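From: Ákos Pintér
To: shop-automation list
Date: 17 January 2024
Subject: Re: [shop-automation] Duster grip on the two-arm setup

On the grip question from yesterday:

> Are you still holding the duster by the bare handle? We tried the
> same thing on the Friesen bench and the handle rolled in the fingers
> every time the head dragged on something. Tape helped for a day.
> Also, what are you using for dirt? Real dust doesn't show up well
> enough on our table to tell whether a pass did anything.
>
> One more thing. When you change a finger, do you redo the wrist
> camera calibration or leave it alone?

No, the bare handle is gone. There is a printed green holder around it now, and the fingers close just below that. I went through 8 versions before I had one I was willing to leave on. The early ones were too short and the handle could still tip forward when the head touched down. The current one is longer and has a flat on each side, so the fingers have something to sit against. Print it standing up. If you lay it down the layers split along the flat. I used 200 micron layers and saw no reason to go finer.

The fingertip pads are green as well. That is only the spool that was loaded. They are a soft filament and you can push them on by hand. If yours slide, scuff the metal first.

For dirt I cut up colored paper. Red, orange and green are easy to pick out against the beige top, and the scraps don't float off when somebody walks by. Keep them small. A piece much larger than a thumbnail gets caught in the strands and rides along with the duster, and then you are tuning against something that isn't a cleaning problem. I put some on both boards of the little shelf too. The lower board is the hard one. The head has to go in from the side, and the black frame leaves very little room above it. I run that part at half speed for now.

The black container stays on the upper board. I could take it off, but the planner should learn to go past an object, and it is light enough that a bump doesn't cost anything. For the path I keep it in the Plaltadus file as a cylinder with 13 mm of margin. If you copy the file, check the units, because the older export wrote inches without saying so.

On calibration: I leave it alone when I change a pad and redo it when I change a whole finger. The pad doesn't move the camera. The finger bolts share a plate with the camera mount on my arms, and taking them out shifts the picture enough to matter. Your mount may be different.

Things still open:

- The strands fill most of the wrist view when the duster is in that hand, so that camera is close to useless during a stroke. I use the fixed camera for the stroke and the wrist one only for pickup.
- The log from the last long session came to 2,103 lines and most of them were the same joint limit warning. I need to filter that before I can read anything else in it.
- Passing the duster from one arm to the other works in the Fullon simulator. I am not ready to say the same for the real arms.
- The cables on the right arm need a better loop. I have clips from Plelline but have not put them on.

The shared room is free most evenings if anyone wants to come and try their own fingers on it. Bring your own bolts, we are short. I would like the shelf part settled before May, when the bench has to move to the other wall.

The holder file is in the usual folder under "grip". The one marked "old" is there for the hole spacing only, so please don't print it.

Ákos 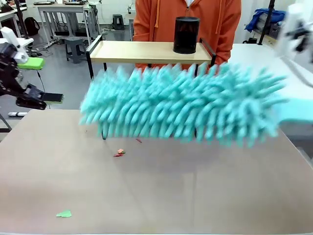
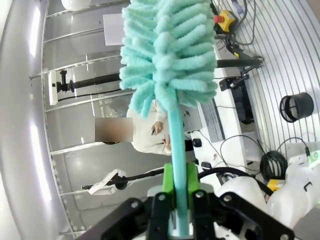
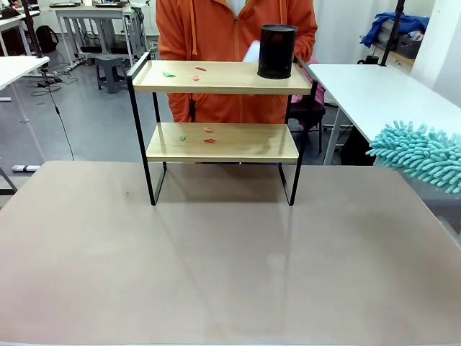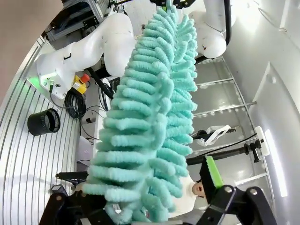
Duster, shelf and paper scraps. First and third are from the fixed camera, second and fourth from a wrist camera.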